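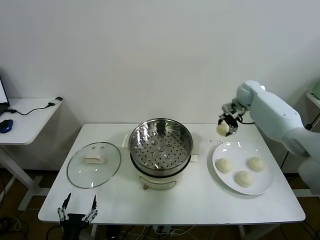

Sevotlow gets its long-awaited harbor update

Monday, March 12, 2018

If you have been wandering the misty little islands of Sevotlow since it came out last August, you'll be glad to hear that the harbor update is finally ready to download, and it's a good deal bigger than most of us were expecting. Ekix, the small studio behind the game, put it up this morning for everyone who owns a copy, at no extra charge.

The big addition is Tisar, a fishing town on the far side of the map that players could see across the water but never reach (and oh, how people tried, with rafts and barrels and one very patient goat). There are 20 new quests to pick up there, most of them on the gentle side, along with a night market, a ferry you can learn to steer yourself, and a longer story about the old Mogensen lighthouse and the family that kept it lit.

Ekix has also gone through the bug list and says 82 fixes made it in, including the one where your lantern went out every time you opened a letter. Saves from the earlier version should carry over just fine, although the studio suggests making a copy first if you've put a lot of evenings into yours.

Two-player mode is still being tested. The studio has invited 2,000 players to try it over the next few weeks, and sign-ups are open now from the game's main menu. You'll need to have finished the first chapter to get in, so those of us who have spent all winter decorating the cabin had better get rowing!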